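Home | Stories | Poems | Submit | About

The Guest Bathroom

Ognjen Golob had 9 things to do before his sister's train got in, and he had saved the bathroom for last because it was his favorite.

He loved that counter! Speckled stone, beige and white like the inside of a seashell, and it had come with the apartment, which still seemed to him like a terrific piece of luck. In the old place on Kelmendi Street the sink had been the size of a soup bowl. You washed one hand and then the other.

"You're humming," Mira called from the hall.

"I'm cleaning!"

He hummed louder. First the faucet, because a bright faucet makes a whole room look cared for (his mother's rule, and she had a hundred of them). Then the basin, then the stone, and around the bottles at the back, every last one.
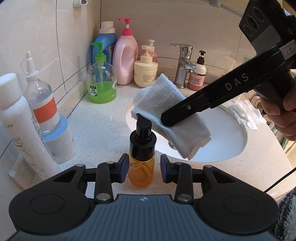 The amber bottle, the white cloth and the sink.

"Are you putting the good soap out?" Mira asked. She had come to lean in the doorway with her coffee.

"It's out. It's been out since breakfast."

"Lena won't notice soap."

"Lena notices everything! She wrote me a whole page about the soap at that hotel in Godosance. She said it smelled like a lemon tree after rain."

Mira laughed and went to look for the spare blanket. He wiped the stone one more time, going slowly, enjoying the way the specks came up under the cloth. There were four years of Sundays to catch up on, and the two of them would probably do it the way they always had, one brushing her teeth and the other sitting on the edge of the tub, talking straight through until 11 at night.

The phone buzzed in his back pocket. Train early, it said. Bringing cake.

"Mira!" he shouted. "Forget the blanket, find the big plates!"

Last updated: December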